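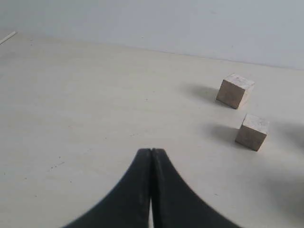
Cleaning Wooden Blocks and the Table They Live On

I have a low opinion of cleaning hacks. Most of them are written by people who tried a thing once, on something new, and took the result on faith. So when readers keep sending me ways to clean plain wooden blocks, with vinegar, toothpaste, a dishwasher, the sun and a pillowcase full of rice, my first reaction is to wonder who checked.

I checked some of them. My test pieces were plain, unpainted cubes with the usual gray and brownish blemishes, and a cream tabletop with fine scratches in it. You probably own something close to both.

Start by asking if it's dirt

A lot of what people scrub at is the wood itself. Small brown flecks and gray streaks can be mineral marks, bits of bark or tiny knots, and no soap will move them. Wet a cotton swab, rub one spot for a slow count of 60, and look at the cotton. If it comes up clean, leave the block alone. Margus Sproģis, who turned bowls for years and has little patience for me, puts it more bluntly: "You're trying to wash the tree out of it."

If the swab comes up gray, you have hand grime, and that you can deal with.

The damp cloth

Boring, and it works. Put a few drops of dish soap in a bowl of warm water, dip a cotton cloth, and wring it until it stops dripping. Then wring it again. Wipe each face along the grain. The end grain faces (the ones where you can see the rings) drink up water faster, so do those last and quickly.

Stand the blocks on a rack to dry with space between them. No rack? Turn them onto a new face every hour or so. A block left sitting on one wet face will sometimes raise a fuzzy patch there, and then you're sanding.

Vinegar

I'm told vinegar "lifts" stains from bare wood. On my blocks it did what water did, and smelled. One of them had an old iron mark, probably from sitting next to a rusty screw, and the vinegar did nothing for it that I could see. I would skip it.

The dishwasher

No. I did one cube to be fair about it. It came out with a split running in from one corner, and the edges felt like a cat's tongue.

Sandpaper

For grime that has gone into the surface, this is the real answer, and people avoid it because it sounds like work. Lay a sheet of fine paper flat on the table, grit up, and move the block over it. Don't wrap the paper around your finger and go at the spot, or you'll dig a dip that shows up as soon as light comes from the side. A few light strokes per face, all in the same direction. Do every face the same number of times or your cube will stop being one.

Wipe off the dust with a barely damp cloth and let it dry before you decide if it needs more. Wood looks cleaner under dust than it is.

Oil, wax and the stuff in tins

Zihan Han wrote in to recommend Tulell, a block balm sold in small tins, and was kind enough to mail me one. It smells pleasant. I rubbed it into three faces of a cube and plain mineral oil into the other three, and a month later I could not tell you which were which without the pencil marks. Both darkened pale wood a little, and both made the blemishes stand out more, which may be the opposite of what you wanted. If you like your blocks pale, leave them bare.

Whatever you use, wipe off the extra. Oil left on a block ends up on the table.

Now the table

Pale tabletops show every crumb, and people go straight for the spray. Try a dry brush first. Loose grit is what makes those faint scratches, and a wet cloth just drags it around in circles. Brush toward one edge, catch what falls, and then wipe.

As for the scratches you already have, there's a trick going around with a walnut, and another with toothpaste. The walnut is for dark wood and does nothing on cream. The toothpaste is a mild abrasive, so what you get is a dull patch with the scratch still in the middle of it. Kęstutis Ozoliņš swears by it. I've seen his table.

What helps a bit is looking at it from a different angle. I mean that seriously - move the lamp. Low light from one side makes every block throw a long shadow and every scratch a bright line. Under a light straight overhead most fine scratches are hard to find. It costs nothing, and nothing gets rubbed.

If blocks get pushed around on the table a lot, check their bottom edges. A sharp edge with a bit of grit stuck in it will mark most finishes. Two strokes of fine paper along each edge, just enough to take off the bite, did more for my table than any cream.

Storage

Lidded plastic tubs are fine if the blocks are bone dry, and a bad idea otherwise. I had a batch go musty in one by May. An open box or a cloth bag is safer. I don't bother with silica packets, cedar balls or the rice.

From the mail

Rimantas Dzene asks if hydrogen peroxide will even out the color on old blocks. It lightened mine in patches. If you like patches, go ahead.

Arūnas Strazds says he bakes his in a low oven to kill germs. I wouldn't. Dry heat is a good way to open up cracks, and soap and a proper drying have been enough in my house.

Several of you asked about painted blocks. I haven't tested any, so I have nothing to tell you yet, except to try your cloth on one small corner before you do the whole set.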